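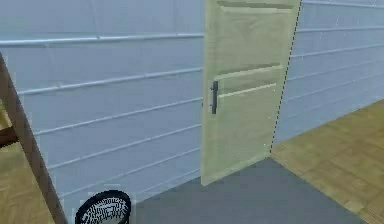

A yellow-green door against pale blue boards. Rendering: Brellitz.

MEDIA RELEASE -- for immediate use

Brellitz opens paint colour library to renters, landlords and anyone stuck on a hallway

Brellitz, the paint and colour firm, is opening its full colour library to the public this Wednesday. 3,840 colours. Free to browse, no account needed, sample pots posted anywhere in the country.

Until now the library was for trade customers only. Painters, decorators, a handful of property managers. Everyone else had the wall chart at the shop, which holds 214 colours and hasn't changed much in years.

"People would stand at that chart for half an hour and go home with white," said Verna Ostrowski, general manager at Brellitz. "Nothing wrong with white, we sell a lot of it. But plenty of them wanted a blue and couldn't find the one in their head."

The library is sorted by room and by light, so a south-facing kitchen gets a different starting page from a basement stairwell. Colours can also be searched by plain words -- "butter", "wet slate", "old school bus". The words were collected from customers over two winters at the Brellitz counter and typed up by counter staff.

Doors get their own section. Trade customers asked for it. A door is a cheap thing to repaint, takes a weekend at most, and if the colour's wrong it can be done over without moving the couch. The section pairs each door colour with three wall colours and gives the recommended finish for both, plus a primer if the old paint is oil based.

Alongside the library Brellitz is releasing Obi, a new low-odour interior paint in eggshell and semi-gloss. Obi is touch dry in 3 hours and can be recoated the same day in normal conditions. Cold garages and damp laundries will take longer. It comes in one litre and four litre tins and can be tinted to any colour in the library, apart from 14 of the deepest reds which need a different base. Those stay in the existing Nindano line for now.

"The reds are the ones we get asked about," said Phúc Tôn, who heads the tinting lab. "We tried them in the new base and they went on patchy. Two coats, still patchy. We'd rather leave them where they are then sell someone a four-coat job."

Colour cards for the Obi range are printed on heavier stock than before, and are big enough to tape up and leave for a few days. Brellitz suggests looking at the card in the morning and again after supper with the lamps on, before ordering a tin. Cards are free at the counter, limit of six per customer.

Renters have a page of their own too. It covers what to ask a landlord before painting, how to keep a record of the original colour and how to match it again at the end of a lease. Bring in a chip of the old paint the size of a fingernail and the counter will match it while you wait. Keisha Haverford wrote the page. She managed rental buildings for a long time before joining Brellitz and says most arguments over paint start with a missing tin label.

Shipping of sample pots is being handled by Stakico. Orders in before noon go out the same day. Pots arrive with a foam brush and a card showing the colour name, the code and the finish.

Painters and decorators with trade accounts keep their current pricing and don't need to do anything. Saved colour lists will carry over automaticaly. Anyone who sees a list missing should phone the trade desk and ask for Wanda Doucet.

A free evening class on painting interior doors runs through April at the Brellitz counter, 6:30 p.m. start. Sanding, filling, taping the hardware, which panels to do first. Old clothes please. Places are limited, book at the counter or by phone.

Media contact: Birdie Lyons, Brellitz communications. Interviews, colour cards and sample pots available on request.

-- ends --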